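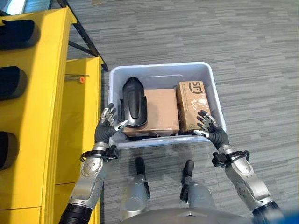 Noémie Gagnon argues that part labels should carry meaning: a stock number ought to tell the clerk what the item is, who supplied it and which building it belongs in. I held that view for years and have given it up.

Meaningful numbers go stale. At Dikmont the first two digits stood for the supplier. When Girard stopped making the hinge sets and Drasex took over, more than 1000 records carried the wrong prefix. Renumbering them would have broken every open order, so the old prefix stayed, and new staff had to learn that 58 meant Girard except where it meant Drasex.

A plain serial number has no such fault. Item 2685 is item 2685 whoever makes it and wherever it is kept. Supplier, size and location sit in their own fields, where they can be changed without touching the number.

Gagnon's objection is that people read labels when the system is down. Fair enough – print a short description under the number. Thirty characters will cover most parts. The description can be reprinted when it changes. The number should be issued once, in sequence, and never reused, even after the item is dropped from the catalog.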